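Furnished Room Inspection — Bedroom and Bedding Checklist
Property: Drovthorpe, Unit 7
Inspected by: Dalia Lahlou
Reviewed by: Hemant Bisht
Date: January 22, 2023
Previous inspection: September

Ratings: OK / Monitor / Action

1. ENTRY AND FLOOR

1.1 Door opens fully, no obstruction behind it — OK
1.2 Clear walking path from bed to door — OK
Comment: Path measured at the narrowest point, foot of bed. Storage box noted in September has been removed.
1.3 Rug edges flat — Monitor
Comment: One corner lifts. Tape is holding but will not last. Replace the pad at next changeover.

2. ELECTRICAL AND HEATING

2.1 Outlet covers intact — OK
2.2 Power strips off the floor and not chained — Action
Comment: Two strips connected in series behind the nightstand. Tenant informed. Second strip to be unplugged the same day.
2.3 Space heater clearance — OK
Comment: No heater in room. Tenant asked about bringing one in; refer to Alvar Løken before approval.
2.4 Smoke alarm test — OK
Comment: Sounded on first press. Battery replaced anyway, old one dated by hand.

3. WINDOW

3.1 Opens and latches — OK
3.2 Blind cords secured at height — Monitor
Comment: Cleat is present but one screw is loose. Tightened by hand. Needs a longer screw, Schouten pack, on order.

4. BED FRAME AND MATTRESS

4.1 Frame bolts tight — OK
Comment: 4 bolts checked with hex key. Quarter turn on the two at the headboard end.
4.2 Slats seated, none cracked — OK
4.3 Mattress load rating label legible — Action
Comment: Label worn. Supplier (Tresico) lists 200 kg for this model, but the label itself has to be readable. Replacement requested.
4.4 Mattress seams, signs of insects — OK

5. BEDDING AND CLOTHING ON BED

5.1 Fitted sheet secure at corners — OK
5.2 Bedding clear of outlets and lamps — OK
5.3 Loose items hanging over the bed edge — Monitor
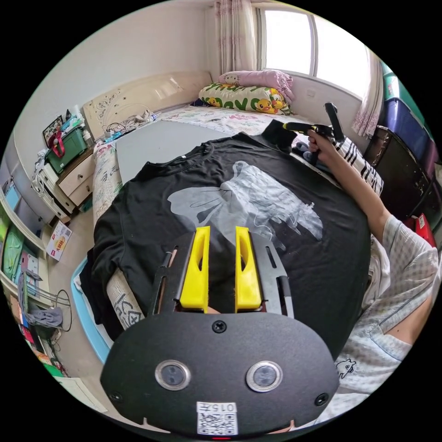 Comment: Laundry is sorted and folded on the bed in this unit, which is acceptable. The black T-shirt with the white and gray print hangs over the edge on one side, and the striped cloth is also partly over. Neither is a finding alone. Fabric left on the floor next to the bed is a trip hazard, so folded stacks should go to the shelf before the room is used at night.
5.4 Patterned sheet matches inventory — OK
Comment: White with small floral and cartoon motifs. The inventory entry says "plain white" and should be corrected — Aurelia Bachmann has the file.

6. STORAGE

6.1 Wardrobe fixed to wall — OK
6.2 Drawers run freely, stops in place — Action
Comment: Bottom drawer pulls straight out. Stop missing on left runner. Skasason part, around 2 weeks for delivery. Drawer to be kept empty until fitted.

OPEN ACTIONS
2.2 Power strip — tenant
4.3 Mattress label — Lahlou
6.2 Drawer stop — Løken

Signed: D. Lahlou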